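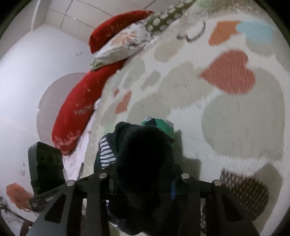

Notebook 7, dye bleed, continued
March 10, 2021

Picked up the Gondik question again. Tendley's sheet says a capful in the rinse "locks" navy and black so they can go in with white trim and come out clean. I have read the sheet through twice and still can't find what they washed, in what water, or what they compared it with. There is a graph. The graph has no scale up the side.

Finlay ran the first set while I was out and wrote "works well" in the margin. I asked him what well meant and he said the rinse water looked clearer. Clearer than what? He had changed to fresh cloth between the treated and the plain wash, and the fresh cloth came off the inside of the bolt. The outside of that bolt has been sitting by the window since October. I'm not blaming him, the protocol I left was half a page and most of it was about where to put the buckets. But I don't want that set quoted to anyone.

What I did today, so it can be done again:

Navy knit, all cut from the same length, edges overlocked in undyed thread. White cotton strip basted along one side of every swatch. Half went in with Do powder only, half with Do powder and then Gondik in the rinse at the dose on the cap. Same drum, drum wiped out and run empty between loads. Tap water, warm setting. Dried flat, out of the sun, strips then unpicked and laid on the gray card.

Mhairi graded the strips without knowing which were which. I shuffled them, she graded, and I only opened the envelope afterward.

Result: she could not separate the two piles. Her palest strip was a plain one and so was her darkest. The treated ones sat in between, all a bit bluish. If there is an effect it's smaller than the difference between one end of the knit and the other.
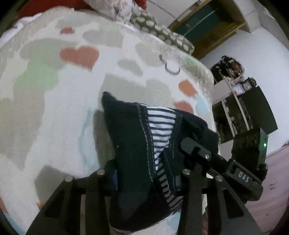 page 47

Things that could be wrong with the above before I get too pleased with it.

1. The water. Staltedport water is hard and Tendley may well have tested in soft. Their sheet doesn't say. If the stuff only works in soft water then it's no use to anyone on this side of the river, but that would be a different complaint from saying it doesn't work.

2. The dye. I have no idea what class of dye is in this knit. The mill said "reactive, mostly" on the phone, and "mostly" is doing a lot there. A fixative that grabs one kind of dye can leave another alone. Need to try the black as well before saying anything general.

3. Dose. The cap has a line moulded inside it and another outside, and they don't agree. I used the inside one.

4. First wash only. Most loose dye comes off in the first wash whatever you do to it, and I suspect a good deal of Gondik's reputation comes from people using it on the second or third wash and being impressed. Striped facings are where they notice it, dark cloth lying against white for an hour in a damp pile.

Point 4 is the one I'd bet on. It is also the easiest to check: wash the same swatches again with no additive at all and put a new white strip on. If the new strips come out clean either way, the bottle isn't earning its place.

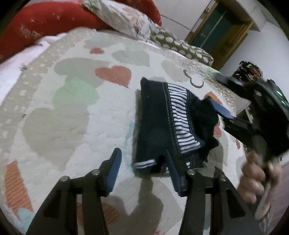
The other thing I keep coming back to is the damp pile. We always test in the drum, moving, with plenty of water. But most of the bleed complaints Mhairi gets through the shop are from things left folded wet in the machine overnight, which is a contact problem and has very little to do with the wash. She thinks we should press the swatch and strip together wet under a weight and leave them. I agree, though I'd want a plain-water control in there too.

Spun one swatch at 1,000 to see if the faster spin pulled more color out. Couldn't tell. One swatch proves nothing, crossed it off the summary.

Tendley's rep rang in the afternoon and mentioned more than 3,000 satisfied households. Asked how many of those had washed a load without it. He is going to send another sheet.

To do:
Black knit, same method
Second wash, new strips, no additive
Wet contact test under a weight, overnight (Mhairi to set up)
Ask the mill again about the dye, in writing this time
Move the bolt away from the window
Finlay to relabel his set "not comparable" and keep it, don't throw it out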